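Caught Kavitha Pisharody at 7 in the morning, which was her idea. She runs a two-room alterations and mending shop called Clotora and by nine the door doesn't stop. So we talked over the noise of the kettle and she hemmed pants the entire time.

First question, how did she get into it. "My aunt. She had a machine in the hallway, you had to turn sideways to get past it. I was fourteen before I was allowed to touch the pedal." She worked in a bank after college. Hated it. Took in zippers at night for people on her floor, then for people on other floors, then quit in January with no plan at all. "I had a rent check and a box of thread. My mother didn't speak to me until spring."

What comes in most? Zippers, still. Winter coats that people try to force. Jeans gone at the inner thigh – she does a lot of those, patch from the inside, then rows of stitching back and forth until the cloth feels solid again. She charges 20 dollars for that and 14 for a plain hem. Have people complained about the price? "Every day. They say the pants cost thirty new. I say okay, go buy the pants." She laughs at this. They mostly leave the pants.

Wedding dresses she won't do anymore. One exception last year, for Nandini Nambiar, who used to work the counter, and it took three fittings and a fight about the sleeves. "We're fine now. She sent me a picture, the sleeves looked good. I was right about the sleeves."

I asked about the ticket book. Every job gets a number, by hand, in a ledger with a cracked green spine, and we were up to 917 when I visited. Number, name, what's wrong, what she said she'd do. No computer. Her nephew Tharun set her up with a scheduling app once and she used it for six days. "It kept sending people reminders. I don't want them reminded, I want them to come when I'm done."

On learning to mend at home she's more patient than I expectd. Start with buttons. Then a sock, by hand, with wool that's a little thinner than the sock. Wash the thing before you fix it. Don't buy a kit. Use a short thread, no longer than your forearm, or it'll knot up and you will blame yourself. And press everything, even a patch on the knee of a kid's pants. "Half of what people pay me for is the iron."

What about the stuff she can't save? There's a shelf for it. Cashmere that went through the dryer, mostly, and a leather jacket somebody tried to glue. She keeps the buttons and the good linings. A few pieces have been there for years becuase the owners never came back and she doesn't like to cut up a coat with a name pinned on it.

Does she want a bigger place? Quick no. Maybe a second iron. Maybe somebody for the afternoons, if they can do a blind hem without being shown twice.
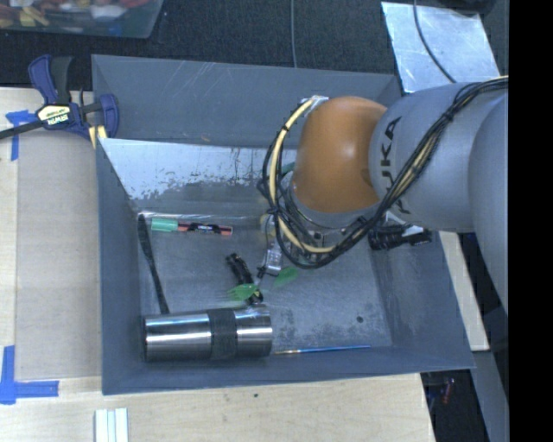 "And a chair," she says, biting off a thread. "Put that in. I've been sitting on a kitchen stool this whole time and my back is terrible." Then the first customer knocked, early, with a coat over one arm, and she was up and looking at the zipper before I had my recorder off.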